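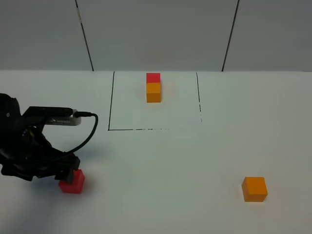
Mali Beddoe has been repairing accordions in Pustton for 20 years and would like it known that she can't play one. "I can play the first half of a waltz," she says. "Then I've heard what I need to hear and I stop. My neighbors have never found out how it ends."

Her shop is above a dry cleaner, up a staircase that customers complain about with some justice, given what they are carrying. When I visit one morning in December, the bench is taken up by an instrument that came out of an attic in Stultow. Its owner described it on the phone as "nearly perfect." Beddoe has the bellows off and is looking into it the way a dentist looks at someone who says he flosses.

"Moths," she says. "They eat the felt under the keys. After that every note sounds like somebody dropping a fork."

She came to the trade by accident. She was doing the accounts for a piano dealer called Sendomeo, which closed, and was offered a box of reeds in place of her last paycheck. She took it home and was annoyed by it for a month. Then she bought a set of files.

Tuning is the slow part. The attic instrument has 357 reeds by her tally, each one a strip of steel held down with a rivet, and each has to be scratched a little at the tip to raise it or near the base to lower it. Scratch too much and you go back the other way. "You can do that for a while," she says, "and then you're making a new reed, and you're not charging for it."

What does she charge? She names a figure, watches my face, and says everyone makes that face. Plenty of people decide at this point that the accordion has sentimental value and take it home again. She currently has 2 that were never collected, one of them since before she moved in.

Her longest-standing customer is a man of 66 from Kamolrat who brings the same instrument every spring and blames the weather. "He keeps it beside the radiator," Beddoe says. "I've told him. He says it likes it there."

I ask if she ever wishes she had learned to play properly. She thinks about it while she picks old wax off a reed block with a knife.

"My sister plays," she says. "That's been plenty."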